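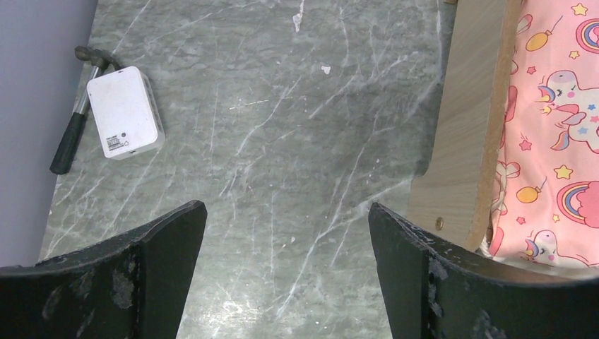

Section 4: Wrist camera check and first two-arm run

Do this section after both arms are bolted to the rail and the Vadton control software finds them on start-up. If either arm is missing from the device list, go back to Section 3.

4.1 Before you power on

1. Check that the rail can't slide. Push on each end by hand. If it moves, tighten the clamps to the frame.
2. Route each arm's cable along the upper link and clip it down. Leave a loose loop at the shoulder and another at the wrist.
3. Fold each arm by hand through its full range with the power off. The cable should never pull tight.

CAUTION: The arms drop when power is cut. Keep a hand under the wrist before you switch off.

4.2 Checking the wrist cameras

1. Open the Onia viewer and pick the left wrist camera.
2. Open the gripper fully. Both fingertips should show in the lower part of the picture, one on each side, with clear table between them.
3. If one finger shows much more than the other, loosen the camera bracket, turn it a little and tighten it again.
4. Repeat for the right wrist.

Note: The black finish on the fingers wears off with use. Scuffs and light patches do not affect grip. Replace a finger only if it is bent or cracked.

4.3 Setting up the toy bed task

The Bandby task uses a doll-size bed with a cover and a small cushion. Any toy bed will do if both grippers can reach the headboard.

1. Stand the bed on the floor panel, in front of the rail.
2. Lay the cover over the bed and let it hang over the side nearest the arms.
3. Put the small cushion on the panel to the right of the bed.
4. Set the speed limit to 7 percent for the first run.
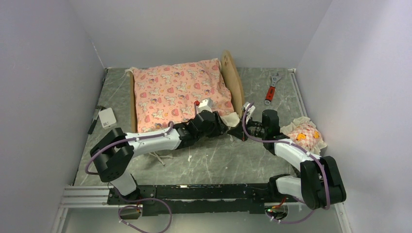

5. Bring the left gripper to the cover near the foot of the headboard and close it slowly – stop as soon as the fabric is held.
6. Bring the right gripper toward the headboard. Keep a finger's width between the two wrists.
7. Open both grippers, back the arms away, and save the run.

CAUTION: The software does not stop one arm from hitting the other. Keep the stop button within reach for all runs.

4.4 If something goes wrong

Gripper closes but the cover slips out: raise the grip force by 2 steps and try again.

Arm shakes when held still: lower the gain to 600 in the Huanca config file, then restart. The default suits a longer arm.

Video freezes on one wrist: move that camera to its own USB port. A shared hub may not keep up.

Leave the speed limit under 100 percent until you have finished the calibration in Section 5.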